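The Flimari Kitchen Notes: one table, 37 opinions

Regular readers will remember that in the last issue I asked, in an unguarded moment, how everyone keeps their worktop. I had in mind a polite trickle. The inbox now holds 37 replies, several with diagrams, and one from Brayden Robichaud that runs to 2,000 words and has footnotes. Brayden believes in bare surfaces. He keeps his kettle in a cupboard. I have been to his kitchen and had to open four doors to make a cup of tea, so you may guess how far I was persuaded.

My own side of the argument is that things you use every day should live where your hand goes looking for them. Plates in a rack, mugs on a tree, whatever wants eating next in a basket where you can't pretend it isn't there. I have thrown away enough forgotten courgettes to feel strongly about the basket.

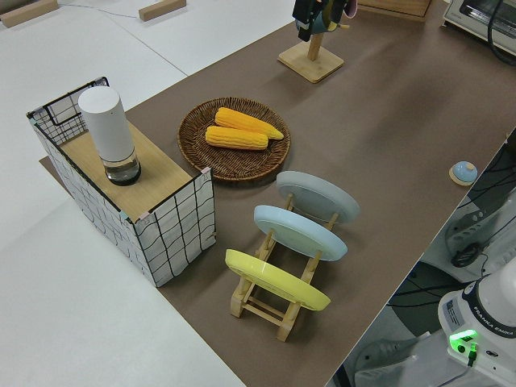
The usual objection is dust. Paula at the Talavera end of the village wrote to say that plates kept in the open have to be washed before you use them as well as after. Only if you own more than you eat from, I'd have thought. Keep out the ones in daily use, put the wedding service back in the sideboard with its tissue paper, and the dust never gets a chance to settle.

Then there's colour, which caused more ill feeling than I expected. A matching set is lovely in the shop and dull by the second winter, and the first time you drop one you're in mourning. With odd plates a breakage is just a vacancy. I'd happily mix grey, blue and yellow and add whatever the Fernetti jumble sale coughs up in June. Two of you said this looks like a nursery. Well, nurseries are cheerful places, on the whole.

Mug trees divided the room completely. Against: they wobble, they take up space, your aunt gave you one. For: you can take a mug off without disturbing a stack of five, and you can see at a glance that somebody has left the good one in the car again. If yours tips over, load both sides before you load the top. I learnt that at the cost of a handle.
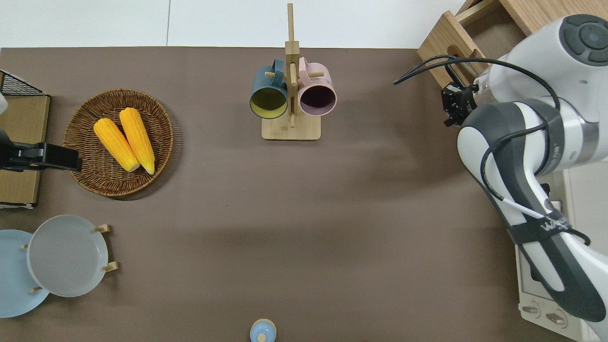
Corn in the basket, mugs on their pegs.

A word on the corn, as I shall be asked. It doesn't keep. Pick it or buy it, have it on show for as long as it takes the water to boil, and eat it with more butter than you'd admit to. Trerko Farm Shop usually has it by the crate when the season gets going, and if you ask nicely they'll let you choose your own.

Next time: the drawer under the oven, and what you have in it. Brayden has already asked for more room, and I have told him 3,000 words is a pamphlet. Everyone else, a paragraph will do, and please label the diagrams. I spent most of an evening admiring what I took to be a clever vegetable store and was later told was a floor plan of somebody's garage.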